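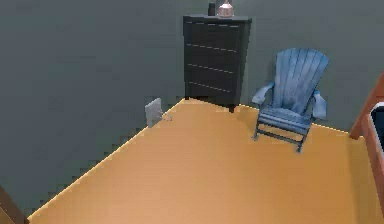
**Can I buy a robot today that tidies my whole house?**

Not one I'd spend my own money on. You can buy a machine that vacuums, one that mops, and one that mows the lawn, and all of those are pretty good now. A single machine that picks up your socks, puts the mugs away and then wipes the counter is still mostly a lab thing.

**What can the lab ones do, then?**

More than I expected when I started following this stuff! At Modunton, the home robot project I help out with, the software can cross a simulated room, find a small thing on the floor and take it where it's supposed to go. On a good day, anyway. We run each chore 30 times before I let myself get excited, and there are usually two or three runs where it wanders off toward the furniture and stays there.

**Why practice in a simulated room?**

It's cheap, and you can reset it with one click. Nothing gets broken, and you can leave it going all night (I do, and then I check it at 6 a.m. with my coffee). The catch is that simulated floors are much too polite. Real ones have crumbs, cords and a dog.

**What's the hardest chore?**

Laundry, by a mile. Cloth never sits the same way two times in a row. After that I'd say anything small and flat on a bare floor, where there's barely an edge to grab. You or I would slide a fingernail under it without thinking. Then come doors, what with the finding the handle, the pulling and the getting out of your own way. 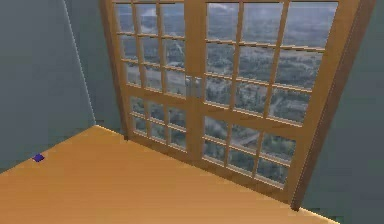
## Shops and workrooms

**Is it any easier on a shop floor?**

Much easier, if the job holds still. Ellard is our name for the bin-moving test, and it does well because the bins are all one size and live in marked spots. Akinola is the sweeping-up test, where stuff lands anywhere, and it's a lot shakier.

**Should I wait before buying a robot vacuum?**

Nah, get one if you want one. Just pick up the floor first.

**When will you have one at home?**

Cevley, our next round of tests, starts in November. Ask me again after that, and until then I'm keeping my broom.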